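Buscar en este sitio
Escriba su pregunta… Buscar

Preguntas frecuentes: concierto de Zetora en la sala Grastex

Por Nhàn Kim
1/9/22

¿Quién es Zetora?

Zetora es el nombre artístico de Dineo Van der Merwe, cantante y productora. Comenzó cantando en el coro de su escuela y después grabó en casa sus primeras canciones. En June salió su segundo álbum, que se titula Vídalín y tiene once temas. Mi favorito es el cuarto, en el cual la voz entra muy tarde y casi sin batería.

¿Va a cantar solamente las canciones nuevas?

No. La primera parte está dedicada al álbum nuevo, en el mismo orden del disco. En la segunda parte habrá canciones antiguas, y el público puede proponer una de ellas en la página de reservas hasta la noche anterior.
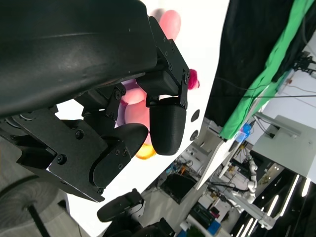 ¿Habrá artistas invitados?

Sí, dos están confirmados. Hanyu Fan tocará el teclado durante todo el concierto, y Myrtle Marchetti cantará en tres canciones. Si se confirma otra persona, vamos a escribir el nombre en esta misma página.

¿Cuántas personas caben en la sala?

La sala tiene permiso para 400 personas de pie. Para este concierto vendemos 376 entradas. Las demás plazas quedan reservadas para los músicos y sus familias.

¿Hay asientos?

Hay 82 asientos en el balcón. No están numerados, por lo tanto recomiendo llegar temprano. Las personas con movilidad reducida tienen un espacio propio abajo, a la izquierda del escenario. Para reservarlo hay que escribir a Chantelle Van der Merwe, y el acompañante no paga.

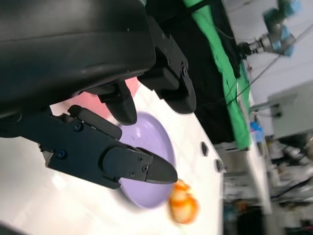 La pinza abierta y el borde de un plato.

¿Puedo devolver mi entrada?

Puede devolverla hasta siete días antes del concierto. Después de este plazo se puede cambiar el nombre del titular, pero no recuperar el dinero. Las entradas se compran en Droltuva, y la devolución se pide también allí, con el número de pedido. Si compró dos entradas en el mismo pedido y desea devolver una sola, escríbalo claramente en el mensaje.

¿Pueden entrar menores de edad?

Sí, los menores de 16 años entran con un adulto. El adulto necesita su propia entrada. Los niños de menos de cuatro años no pagan, aunque el volumen es alto y aconsejo llevar protección para los oídos.
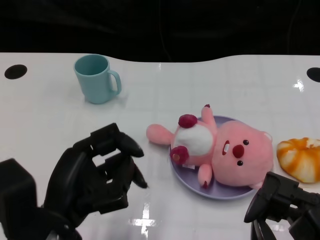 En el guardarropa se pueden pedir prestados protectores infantiles, pero son pocos y no se reservan.

¿Está permitido grabar?

Se permiten fotos con el teléfono, sin flash. No se permite grabar canciones enteras.

¿A qué hora termina?

Las puertas se abren a las siete y media y el concierto empieza a las nueve. Con la pausa, terminará antes de las once y media. El último autobús sale de la esquina de la sala a medianoche.

Contacto: oficina de la sala Grastex, extensión 3005 | © 2022 Sala Grastex | Volver arriba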